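Recording a Family Story at the Kitchen Table: Tips for Good Sound at Home 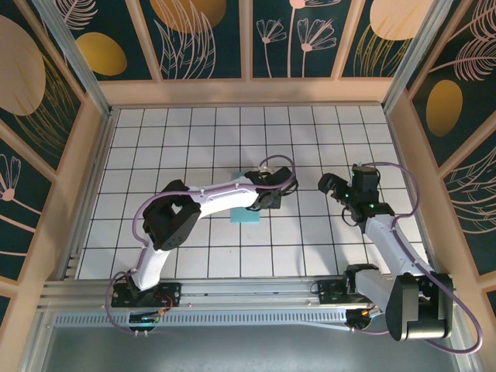 Photo: Bo-ram Ma

Many listeners of documentary podcasts ask me how they can record their own parents or grandparents. A studio is not necessary. I made the whole first season of Kobori, my small show about people who changed country as children, in kitchens and bedrooms, and I still record there.

Switch off the refrigerator before you begin. Put your car keys inside it, so you cannot leave the house without remembering to switch it on again. I learned this from a pot of spoiled soup. The wall clock goes to another room, and the dishwasher must wait.

Lay a thick blanket on the table, folded once. It takes away the knocking of cups and rings, and the voice becomes softer also. If the kitchen has tiles on the wall, hang a second blanket over two chairs behind the speaker. A duvet is even better, but it falls down easily, and clothespins will not hold it. Use the clamps from your workshop.

The microphone should be one hand away from the mouth, a little to the side. For those who have no stand, a heavy mug filled with dry rice works very well. Push the handle of the microphone into the rice and wrap a rubber band where it touches the edge of the mug.

Tape the cable to the leg of the table. Older people like to move their feet when they remember something difficult.

Before the real questions, record the empty talk: what did you eat this morning, how is the weather. Listen to it with headphones. Then keep one minute of the room with all persons silent. You will need this minute later, when you cut out a cough and the hole sounds strange.

Do not serve crackers. Water at room temperature is good, and slices of apple help against a sticky mouth. Tea is fine if the spoon is taken away.

About the files: I copy every interview to 3 places on the same evening, and the name of the file begins with the family name of the speaker. I have now more than 100 interviews, and the early ones, which I called "new" and "new2", still cost me whole afternoons.

Next month I will write about old cassette tapes and how to clean the player with a cotton swab.

Bo-ram Ma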